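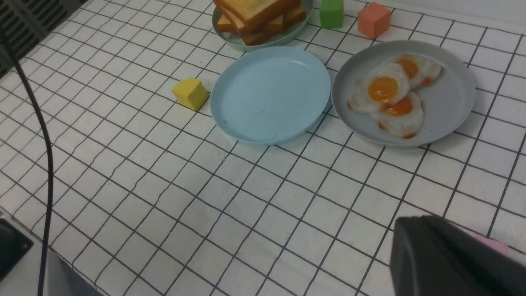 Do I really have to throw away a whole recording when my hand slips halfway through, one Pekunik owner wrote to us after the first edition of this guide, or can I just go back and do that part again? You can keep it, and we will come to how in step 6. It was such a good question that we rewrote most of this section around it.

Section 4: Showing the arm a table task

By now your leader handle and your Pekunik arm should be paired, and the light on the handle should be a steady green. We use the breakfast table all through this section, with the toast, the eggs and the blue plate, and the job is to bring one slice of toast and one egg over to the blue plate. You are welcome to pick a job of your own, of course, but please do this one first if you have never steered an arm by hand before. It is forgiving, and dropped toast doesn't roll.

1. Smooth the cloth with the flat of your hand. Small wrinkles are fine. A fold tall enough to catch a fingertip should be pulled out.

2. Set out the plates and the food, leaving yourself a good stretch of open cloth in front of them. The colored cubes can stay on the table beside and behind the plates. They give the arm something to steer past, and you will be glad of that later on.

3. Open Tolton, choose New Task, and type one plain sentence for the job. "Put a slice of toast and an egg on the blue plate" is just right.

4. Take hold of the leader handle and move it slowly until the arm follows you. Let it hover over the open cloth for a moment, then press Record.

5. Pick up the top slice by its crust, lift it clear of the stack, and carry it across. Lower it until it touches the plate before you open the gripper. Do the same with an egg, coming in from the side where it doesn't overlap its neighbor.

6. If you slip, stop moving and press Hold. Guide the arm back to the last place you were happy with, press Hold again, and carry on. Tolton marks the stretch in between as a correction and keeps it with the recording.

7. Return to the open cloth and press Save.

Note: A comfortable run takes up to 11 seconds once you have the knack. Your first ones will be a good deal slower - please don't rush them.

Note: Move the plates and the cubes a little between recordings. The team at Billside trained their first table task on 72 recordings, with every plate in the same spot each time, and the arm was lost as soon as a plate was moved.

Caution: Keep your free hand off the table whenever the handle light is green. The arm will follow the handle even if you have only bumped it with your elbow.

Caution: Check that the cable has slack along its whole length before you reach for the far side of the table. A tight cable can drag the arm off its path, and that tug ends up in your recording too.

When you have saved a handful of runs, go on to Section 5 to play them back at half speed.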